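Kitchen reset, quick version

Did this in April, wrote it down 28 August 2024. Takes me 68 minutes start to finish if the phone stays in the other room.

Drawers first
Tip everything out. Wipe the liner, dont bother with soap unless its sticky. Anything not used in 7 months goes in the box by the door.

Lids
Match every lid to a tub. Orphans out. I had 16. Sixteen!

Spice shelf
Sniff test. No smell, no flavor, bin it. Write the date on the bottom of new jars, grease pencil works.

Bowls
Stainless ones nest, so stack by size, biggest underneath. Vinegar on a rag for water spots, then rinse and dry right away. No steel wool, it scratchs.
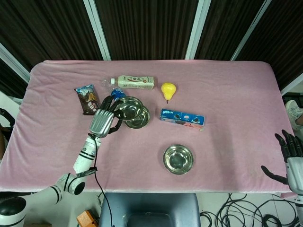 Under the sink
Old towel down, bottles in a tray. Check the trap for drips while you're in there. Nearly 7 sponges is too many sponges, keep two.

Last thing
Trash out before you sit down. Floor can wait till tomorrow.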